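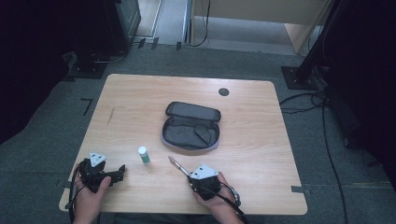
Kikonholm School began with 23 children in two rooms over a hardware store on Fitzsimmons Street, and if you talk to any of the families who were with us then, they will tell you about the stairs. They were steep, they squeaked, and every boot, lunch bag and cello had to go up them in the morning and down again at three. We have a proper building now, with a yard and a kitchen and a front door that children can open by themselves, but we still think of ourselves as a small school, and we hope you'll feel that when you visit.

## Who we are

We are an independent elementary school for children from kindergarten through sixth grade. Ragnvald Berge started the school after many years of teaching in larger ones, where he was fond of the children and less fond of the bells. He wanted a day with long stretches in it. A child who is in the middle of a story, or a long division problem, or an argument about whether whales sleep, ought to be able to get to the end of it before being told to line up for something else!

So our mornings have just 2 blocks, with a snack between them, and they are longer than most parents expect. The first is for reading and writing. The second is for math, and on most days it spills over a little into lunch. Afternoons belong to science, music, art and the outdoors, and what happens in them depends a good deal on the season and the teacher. (The fourth grade spent nearly all of last spring on bridges.)

## Our classrooms

Children learn in mixed-age groups, two grades to a room, and they usually stay with the same teacher for both years. Families sometimes worry about this at first, especially if they have an older child who might be "held back" by the little ones. What we see, year after year, is that the older children grow into the job. They know where things are kept, they remember how the morning goes, and a nine-year-old explaining fractions to an eight-year-old tends to come away understanding them a good deal better herself.

We keep our groups small and we don't plan to grow much. The whole school has room for 200 children, and that is as many as we'd ever want, for the simple reason that Ragnvald likes to know every one of them by name, and their brothers and sisters too.

## Wunutari Week

Every April we put the regular timetable away for Wunutari Week. The name came from a story the first kindergarten class made up together, about an island where the animals ran the post office, and it stuck. Each child picks a project, works on it all week with children from other grades, and shares it with families on the last afternoon. We've had puppet plays, a weather station, bread in many shapes, and a newspaper called the *Rirel* which has since become a regular thing. It comes out whenever the editors finish it, and copies are in the basket by the office.

## Coming to see us

The best way to get to know us is to come on an ordinary morning, sit in the back of a room for a while, and have a cup of coffee afterward in the kitchen. Please do bring your child along. Visits take place on school days by appointment, and the office will gladly find a time that works around your job.

Our next open house is on August 17, 2019, starting in the yard if the weather is kind and in the music room if it isn't. Teachers from every group will be there to talk with you, and there will be lemonade. There is a 30 dollar fee to apply, which we waive whenever a family asks, and you can pick up the forms that day or stop by the office for them anytime.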